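Flurkenwood Residents' Bulletin
September 2026

Item 3: Hard water and the laundry rooms

The building's supply was retested in March after repeated reports of stiff towels and gray residue on dark clothing. Samples were drawn from the cold taps in both laundry rooms. The east room measured slightly harder than the west, but both fall in the range normally classed as very hard. Adanech Habte has posted the lab sheet on the board by the mailboxes.

Hardness is a measure of dissolved calcium and magnesium. Both bind to soap and, to a lesser degree, to detergent. The bound portion does no cleaning. Part of it settles back into the fabric, and this is the gray film residents have been reporting. Adding more detergent helps up to a point. Past that point the rinse cycle cannot clear the excess, and the load comes out worse than before.

The following settings apply to the machines in both rooms.

Dose for hard water, using the hard-water line on the detergent package — not the line for heavily soiled loads, which on many packages is a separate mark. Liquid detergent generally tolerates hard water better than powder. Powder users should choose warm over cold, as undissolved powder is a common source of white streaks.

Fill the drum to three quarters. A packed drum rinses poorly at any dose. Sheets should be loaded loosely and one at a time, since they wrap around other items and trap detergent in the folds.

Leave fabric softener out of towel loads. It coats the loops and reduces absorbency. White vinegar in the rinse compartment is sometimes suggested in its place, but it can degrade rubber seals with regular use, and Aurel Jitaru asks that it not be used in the shared machines. Vinegar and chlorine bleach must never be combined.

For towels that are already stiff, run one warm wash with no detergent and check the water through the door. If suds appear, old detergent is still coming out and a second plain wash is worthwhile. Mineral scale does not come out this way. It responds to a laundry-grade water conditioner added at the start of the wash, measured according to the package.

The Pascu softener unit proposed by Raluca Grecu would treat the laundry feed only. The quoted price is $910 for the unit and $564 for installation. Salt would need to be refilled every 3 weeks at present usage. The kitchen and bathroom supply would remain unsoftened.
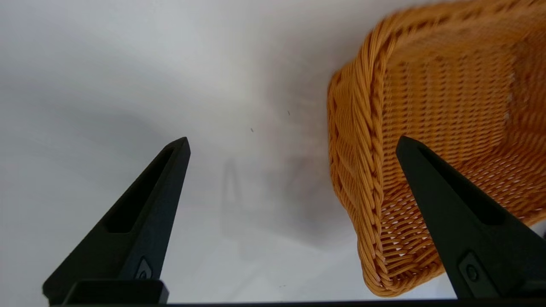 Does hard water damage the clothes themselves?

Over many washes it does. Mineral deposits make fibers stiffer and more abrasive, so cotton wears sooner at folds and hems, and colors look dull before the dye has faded to any great extent.

Written comments on the softener proposal go to Luminița Lungu, apartment 2.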